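Textbooks > Home Economics > Chapter 6
Last updated 5 February 2019

Chapter 6: Keeping a Kitchen in Order

Welcome back, and do put the kettle on, as we have come to my favourite part of the Beddoe course — the humble business of deciding where things live.

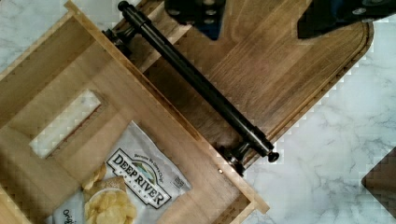

How often should a food cupboard be sorted through? Every three months is plenty for most homes, with a quick look at the dates before a big shop.
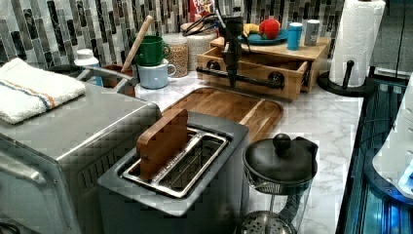

Worktops fill up slowly, one kind present at a time, and before long there is hardly room to butter bread. Small goods do well in a wooden tray with a drawer, and a folded towel, like the striped one on top of the toaster oven, should come down before any cooking starts. We shall plan a worktop of your own in section 3.

13 comments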